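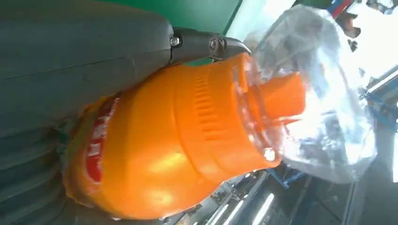 May, 4:40 pm — grasp planner again. Wasby keeps losing the orange bottle's outline once the clear bag gets in the way, and the depth goes to mush around the cap! So I'm masking anything past the shoulder and letting it plan on the body only. Replayed 157 logged grasps with the mask on: 29 bad poses, down from 46. Zulema Herrera wants the wrist view flipped upright before segmentation (fair point) — doing that tomorrow, branch is wasby-mask.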